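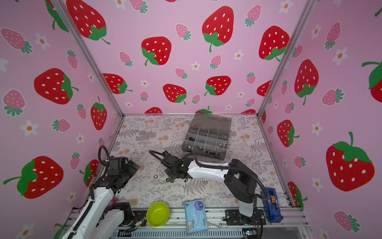

Two robot arms over a cloth-covered table, against strawberry-print panels.

Misar adds live sports audio to its streaming app

Streaming service Misar will carry live audio commentary of regional hockey and soccer matches in its main app, the company said on 12 Oct 2023. The feature goes to subscribers on phones and tablets first. Television apps are due in March.

The audio comes from Calthorpe, a radio producer that already supplies match commentary to local stations. Under the agreement, Misar receives 82 matches in the first season, all of them live and without regional blackouts. Recordings stay available for 78 hours after the final whistle and are then removed.

Commentary streams will run separately from video. A subscriber can listen with the screen locked, or play the audio over a Misar video feed of the same match where one exists. In the second case the app delays the audio to match the picture. Soledad Acuña, who heads product at Misar, said the offset is calculated from timing markers inserted by Calthorpe at the source.

"Radio normally runs ahead of streamed video, in some cases by half a minute," Acuña said. "We hold the audio in a buffer on the device. The user can also adjust it by hand if the markers are missing."

The audio is encoded at two bit rates, and the app selects the lower one on weak mobile connections. Manual selection is in the settings menu under Playback. Downloads are not supported at launch.

Misar tested the service with about 700 subscribers over the summer. Nazar Stelmakh, an engineer on the project, said most faults reported in the test involved the handover between Wi-Fi and mobile data – the stream would restart from the live point and lose the manual offset. The release version stores the offset for each match.

Calthorpe will keep its existing contracts with radio stations. Uliana Yurchenko, its head of distribution, said the deal with Misar is not exclusive and covers streaming only. Financial terms were not disclosed.

The feature requires the current version of the app and is included in all paid plans. Subscribers on the free tier will hear pregame coverage only.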